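Getting an Old Metal Bin Back Into Service

I love a good metal bin. I have four in the workshop now, and the best of them is one I very nearly sent to the scrap yard because the floor looked so awful. If you've got one like that (scuffed up the walls, scratched to pieces on the bottom, a bit of mystery gunk in the corners) please don't give up on it yet! An afternoon and a few things from under the sink will get you a container that'll hold castings, offcuts, bolts, garden tools or firewood for years.

Empty it all the way first. I mean tipped out, corners too. A dustpan brush with stiff bristles gets most of the grit, and an old paintbrush gets what's left along the bottom of the walls, where the fine stuff loves to pack itself in. Run a magnet wrapped in a plastic bag over the floor and you'll be amazed at what jumps up. Turn the bag inside out over the trash and all the filings go with it. My favorite trick on this whole page, by the way, and I got it from Iara Ocampo years ago.

Look at the rim next. Bits of tape, label and packing always end up there. Warm old sticker glue with a hair dryer, push it off with a plastic scraper, and wipe whatever's left with cooking oil on a rag. Leave the oil on for 5 minutes before you rub. Then wash the oil off with dish soap or you'll have a dust collector all around the top edge.

Now the washing. Warm water, a good squirt of dish soap, a nylon brush. Work from the top of the walls down so you aren't dragging dirt over the part you just cleaned. Skip the steel wool on galvanized metal, it takes the coating off and then rust gets its chance. Smears that won't move with soap usually move with a paste of baking soda and water. Rub it on, have a coffee, come back and rinse.

Scratches are a different matter, and I'd say leave them alone. A working bin gets scratched! Run a gloved hand over the floor and feel for anything raised or sharp. If you find a burr, knock it down with a fine file and then a scrap of 269-grit... no, 220, sorry, 269 is the number on my locker key. Touch up bare spots with cold galvanizing paint if the bin is going to live outdoors.

Dry it properly. Towel first, then tip it on its side in the sun if you have any. Mine was still damp in the seams after a whole morning, so I set a fan on it for 90 minutes and that did the job.

A word about shape, too. If you're buying one, go for sloping sides. Things slide to the middle where you can reach them, the broom gets into the corners better, and small parts don't stand up against the wall and hide. Straight-sided bins hold more, of course, and they line up nicely on a shelf, so for big light things like foam or empty boxes I'd still pick straight. 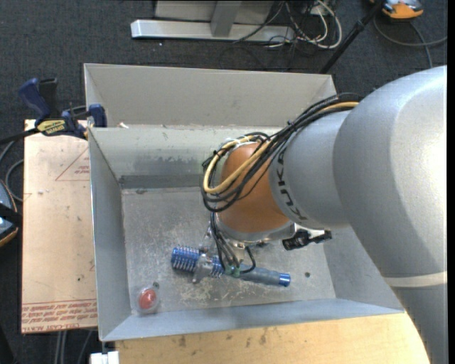

The whitish scratches and patches toward the center of a floor like this one are the kind I leave well alone. Sweep it and put it back to work.

Eulalia Yáñez wrote in to say that she lines hers with a cut piece of rubber mat, and that it made more difference than any amount of scrubbing: the noise dropped, small parts stopped skating around, and she can lift the whole mat out and shake it over the trash. She cuts it a finger's width short on every side so it lies flat. She also warned against carpet, which she tried first and which soaked up oil until she couldn't stand the smell.

I've cut one for my own big bin since then and I'm delighted with it. Use a sharp utility knife and several light passes. A paper pattern helps if the floor isn't square, and tape the sheets together right in the bin so you get the real outline.

Last thing: if you keep mixed parts, don't fill it past the halfway line. You'll dig, things will fly out, and you'll be on your knees with a flashlight looking for a washer. Two half-full bins beat one full one every time, and now you know how to rescue the second one!

Related tips
Quieting a rattly tool drawer
Magnets in the workshop: ten good uses
How to get tape residue off painted steel
Cutting rubber mat without wavy edges
Small parts storage on a narrow shelf
Reader tips from September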